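Kasura Community Help > Toys & Play

Shape blocks keep sliding off the table

tristside_mom
My kid has a set of shape blocks (stars, a heart, cylinder, cube and so on) and half of them end up on the floor by Wednesday. Would a maple board underneath help?

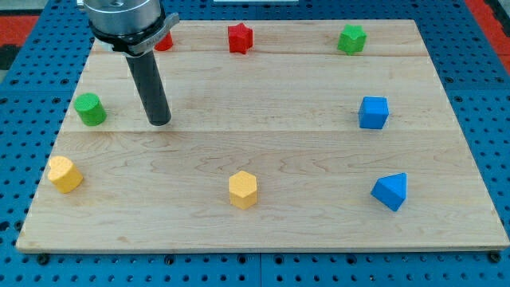
I'd want it big enough to spread everything out, and I'm not gluing on a rim!

Ototik76
We use one. Put a rubber mat under it, works great.

adeyemi_b
Sand the corners first. Ours is up to 2 feet long, plenty.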